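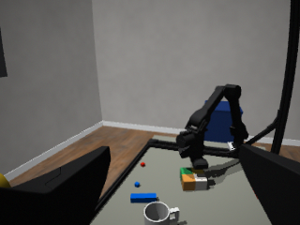 A white mug on a grey table.

I gave up coffee after lunch in April, and I have kept to it longer than I expected. Darcy Hinds asked me at work how it was going, so I said I would write it up.

I had been drinking five cups a day, the last one at 4 p.m. or later. I slept badly and blamed the mattress, then the street light, then the neighbor's dog. My sister, who is a nurse, told me to stop at noon and see what happened before I spent any money on a new bed.

The first week was dull and a little unpleasant. I had a headache on Friday that lasted until supper. I was short with people in meetings and I ate a lot of crackers. By the second week the headache was gone and I was falling asleep before 11, which I had not done in years.

Mornings have not changed much. I still grind the beans by hand and weigh them on the kitchen scale. I used to buy the dark roast from Cadwaladr on Mill Street, but they raised the price by $2 a bag, so now I go back and forth between that and whatever the grocery store has on sale. I can't tell them apart with milk in.

Afternoons were the hard part. I tried decaf and didn't like it. I tried green tea, but that has caffeine too, so it didn't make much sense. Iolo Gwynne gave me a box of roasted barley tea and I was polite about it for a few days. Then I found I was making it without thinking. It tastes like toast. A box of 50 bags lasts me a little over a month.

I have slipped a few times. There was a long drive back from my cousin's wedding, 181 miles in the rain, and I bought a large coffee at a gas station at six in the evening. I was awake until three. I also had an espresso after dinner at Nest Humphreys' house – she had already made it, and I didn't want to say no.

I still wake up once most nights, and the dog still barks. I did not lose weight or get more done at work. But I'm less tired at my desk by two o'clock, and I have put off buying the mattress until next year.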